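4.2 Owner-reported mobility

Of the 107 dogs enrolled at the Marnard and Tulisstead clinics, 23 left before week seven, most of them from the group given the green-lipped mussel powder. We doubt that the gains reported for the rest can be credited to the powder. Owners knew their dogs were being treated, and scores in the placebo group rose almost as much. The Dimon scale, which asks owners to rate stiffness after rest, also rewards hope. A dog that gets up slowly in November may get up faster in spring with no supplement at all.

Dose is a further problem. Large dogs received 1,000 mg a day whatever their weight, so a lean shepherd and an overweight Labrador were treated alike. Earlier trials made the same choice and seldom discuss it.

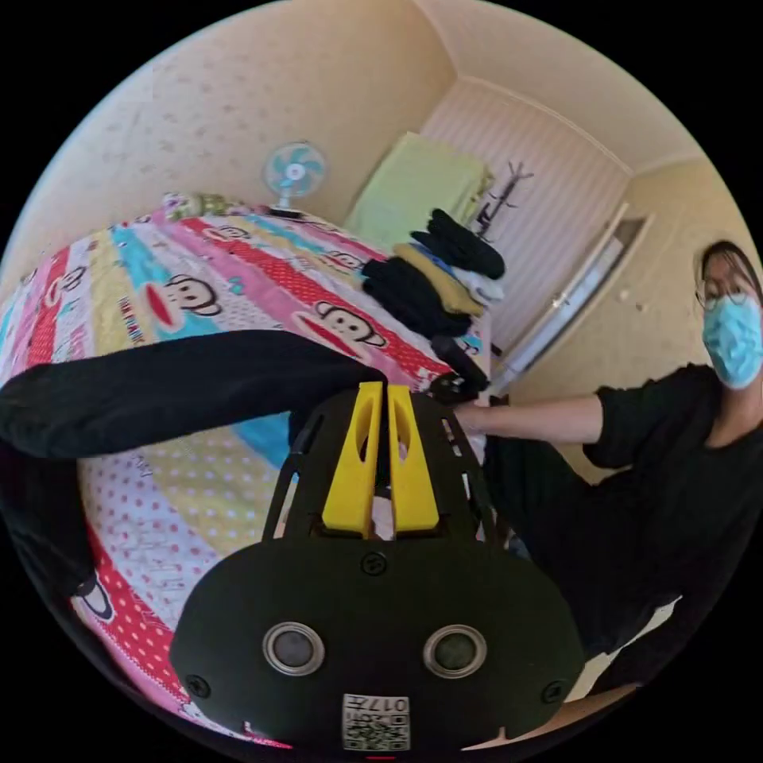

Figure 3. Hand-held gripper with two yellow fingers, rear view.

4.3 Weight change

Body weight fell slightly in both groups. The Esposito diet sheet went to every owner, and we cannot separate its effect from that of the powder.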